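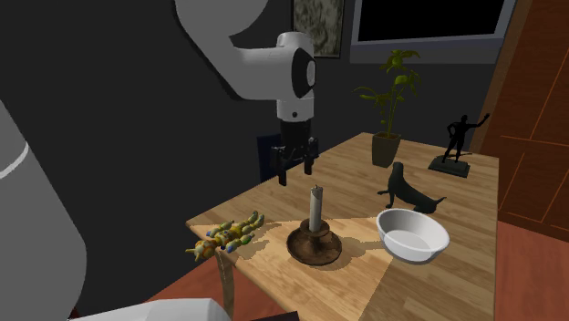 Figure 1. Simulated table-clearing cell: arm with parallel gripper, open, above the left end of the tabletop. Candle holder and bowl at center.

3. Workplace Study

3.1 Site and task

Lerkano rents furnished rooms for short stays and stages apartments for sale. Returned household goods go to its Clamelside depot, where staff take them off a table, check them for damage and place them in padded totes. The goods are mixed: bowls, candle holders, figurines, soft toys, potted plants. Before the trial, two people worked each table. One picked and packed, the other inspected and logged.

Lerkano plans to give the picking to a robot arm. Our project used a simulation to sort the items by how hard they are to grip, and interviews to find out what the change does to the jobs. The depot ran its own trial on one table during our placement in March.

3.2 Simulation

The model was built by Normand Penner. It places household items on a wooden table within reach of one arm. We ran 300 pick attempts with the layout varied between runs. An attempt counted as a success if the item was lifted and held for 8 seconds.

The success rate over all attempts was 75 percent. Rigid items with a clear gripping width, such as the candle, gave few failures. The stuffed toy was often gripped by a limb and slipped. The bowl could be held only by the rim, and the plant had to be approached low, at the pot, to keep the fingers out of the leaves. The model does not represent breakage, so a poor grip on ceramic costs nothing in our results. At the depot it would.

3.3 Effects on staff

Brittany Thibodeau interviewed staff on the Wednesday shift. Three changes were reported.

First, the picker's job becomes a supervising job. The worker watches the arm, clears failed grips and decides which items to pull out for hand packing. Staff said this was easier on the back and harder on attention.

Second, inspection moves. Pickers used to notice chips and loose parts by touch. With the arm handling the item, damage is found later, at the tote, and the inspector carries all of it.

Third, talk between the two workers dropped. New hires had learned the sorting rules by working across the table from someone experienced. The trial had no replacement for this.

Pay grades were not changed during the trial. Staff asked whether clearing faults would count as technical work under the Dredix grading scheme the depot uses. Management had not decided when we left. The interview guide is in Appendix B.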